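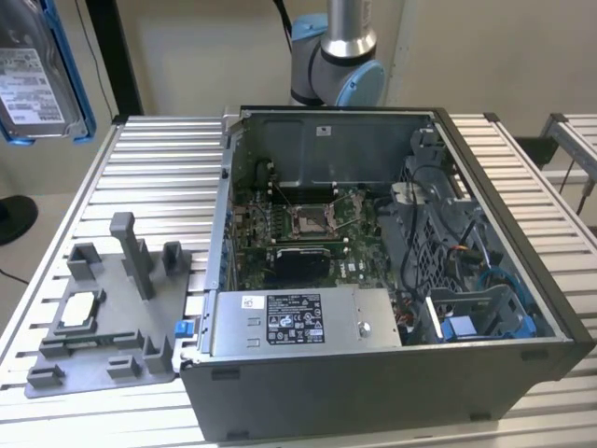

Empezad por el disco y dejad la CPU para el final, nos soltó Bastian Hellwig nada más llegar al taller, antes de quitarse el abrigo siquiera. Que la CPU impone mucho pero es cuadrada y se deja coger, y que el disco, con su funda azul y sus cables, nos iba a comer la tarde. Le dije que vale, que de acuerdo, y por dentro pensé que exageraba. (No exageraba.)

Diciembre, once y pico de la noche

Querido cuaderno, que te tengo abandonado. Hoy ha sido el primer día del proyecto en serio, después de semanas de dibujar piezas en el portátil e imprimirlas y volver a imprimirlas porque los postes salían torcidos. El reto del club este curso se llama Clisstead, nombre que sacó no sé quién de un mapa viejo, y consiste en que el brazo desmonte y vuelva a montar un ordenador de sobremesa. Nosotros somos el equipo Tunadel. Los de enfrente se han puesto Prunditz y nos llevan ventaja, que lo sé yo porque los oigo reírse.

Nos ha tocado un Dell de los de toda la vida, con sus pestañitas azules por todas partes. ¡Bendito sea quien decidió poner en azul lo que hay que tocar! A mí me ha salvado varias veces, porque dentro de esa caja todo lo demás es gris, verde, negro o cable. Lo del procesador me da todavía un respeto tremendo: los contactos del zócalo quedan al aire y Bastian nos ha repetido que como alguien apoye ahí un dedo (suyo o del robot) se acaba el proyecto y nos vamos a hacer manualidades.

Me he pedido los puntos de aproximación, o sea, enseñarle al brazo por dónde entra y por dónde sale. Suena a poco y es un trabajo de chinos. Llevas la pinza cerca, bajas un pelín, te agachas a mirar, subes, corriges, guardas. Y otra vez. Llegué al punto 23 con el cuello hecho polvo y muy orgullosa, y entonces vi que el 19 lo había guardado con la pinza girada al revés, así que a borrar desde ahí y vuelta a empezar. Cuatro puntos a la basura. Me comí una mandarina para que se me pasara el disgusto.

Lo que peor llevo es el carril azul del disco.
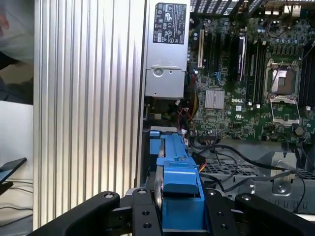
Es largo, es estrecho y, si lo coges demasiado abajo, la punta se te va hacia donde quiere. Probé a apretar más y no me gustó cómo sonaba el plástico. Probé a cogerlo más alto y entonces me preocupaban los cables, que van haciendo curvas por toda esa zona y parece que esperen a que pases para engancharse. Al final apunté en la hoja una entrada más inclinada, con una parada intermedia, y eso es lo que quiero repetir mañana con la cabeza fresca. También quiero bajar la velocidad, aunque los del equipo se quejen de que así nos dan las uvas.

A media tarde tuvimos merienda y discusión. Salió el tema de para qué sirve todo esto, y yo conté que mi padre trabajó en un taller de Saab y que siempre decía que sacar una pieza lo hace cualquiera, que lo difícil es dejarla otra vez en su sitio y que no se note. Pues me he acordado muchísimo de él, porque quitar el disco lo veo posible, pero meterlo de vuelta, con el conector mirando a donde toca... uf. Ahí no tienes margen ninguno, y como entre un poco torcido te cargas las pistas.

Ah, y el archivo. Guardé el programa con el número 3954 porque es el final de mi teléfono de cuando era pequeña y es lo único que no se me olvida nunca. Bastian me ha pedido que ponga nombres normales, que luego no hay quien encuentre nada. Tiene razón, lo cambio mañana. O pasado.

Bueno, dejo aquí lo que quiero tener a mano, que si no me levanto y se me ha ido todo.

Para mañana

1. Repasar el agarre del disco con alguien a la tableta de mando y la seta de emergencia bien a mano. Mirar la pestaña negra antes de apretar y no fiarme de lo que guardé hoy. 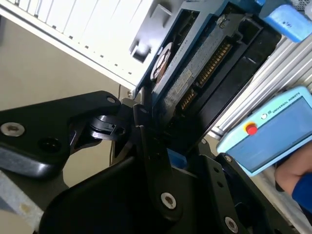

2. Volver a grabar los puntos a partir del 19, esta vez comprobando el giro de la pinza en cada uno.

3. Pedirle a Bastian el calibre y medir el hueco de la CPU en la base impresa, que quiero saber cuánta holgura tiene.

4. Renombrar el dichoso archivo.

5. Llevar más mandarinas.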